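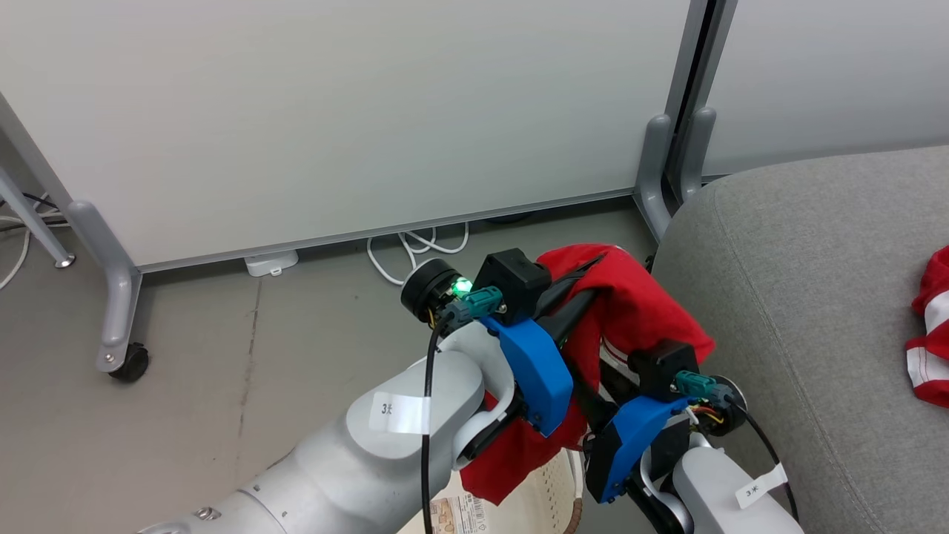

Red cloth held up between two blue grippers.

Skavirix Stamp & Print Table, Low Model

Ages 2 and up, grown-up alongside. Low table for stamping, sponge printing, finger paint, whatever's on for the morning. Back in stock, see bottom of page for shipping.

What it is: one table, raised lip all the way round so paint stays on the table and mostly off the floor. Legs fold. Top lifts out for rinsing. Seats five small kids if they like each other, four if not.

In the box
Table top and frame
4 folding legs, bolts, hex key
Bollent ink trays, 5, washable
Foam stamp blanks, 20 (cut your own or let them poke holes in them)
Paper roll, white
Paper roll holder, clips on either short side

Not in the box: paint, smocks, sponges. Paint is on the Bollent page. Any washable tempera is fine. Do not use acrylic, it will not come off the top and we can't replace it for that.

Price: $176. Extra tray set and paper rolls sold seperately.

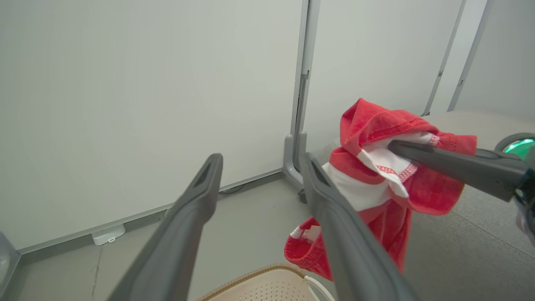

Cloth in red and white, red zigzag stitching round the white.

Setup
Takes two people. One person can do it but the legs swing. Bolts finger tight first, then the hex key. Check the leg locks click before any kid leans on it. Clip the roll holder on last.

Colors: white top, gray frame. The Karnis Blue frame is discontinued, sorry, please stop emailing. We may do a green in April.

Care
Rinse top in tub or outside with hose. Mild soap. No bleach, no scouring pads. Trays go in the dishwasher, top rack only. Dry it before you fold it or the hinges get gritty.
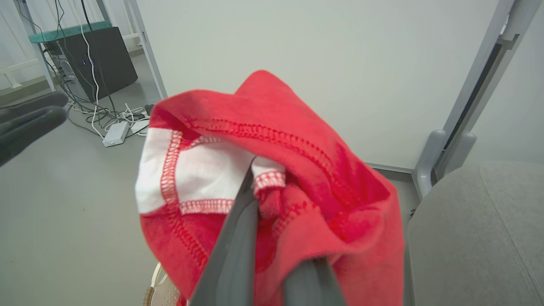 Texture printing is the thing people ask us about most, and you don't need to buy anything from us for it. Bubble wrap, corrugated card, leaves, a comb. Fabric is good too. Go for something with a raised edge, like the zigzag seams on that red cloth, they give you a nice bumpy line when you press them in paint and then on paper. Soft fleecy stuff soaks up alot so use a thick layer in the tray. Lay it flat first, toddlers can bunch it up after.

Fits with
Biwott stools, low and extra low
Biwott drying rack (hooks over the long side only)
Older Bollent trays fit, lids don't

Shipping
Ships flat, one carton. Orders in by 10/12/2025 go out with the first batch, after that next batch. Missing bolts, send order number and we'll mail a bag. Returns within 20 days, unpainted please.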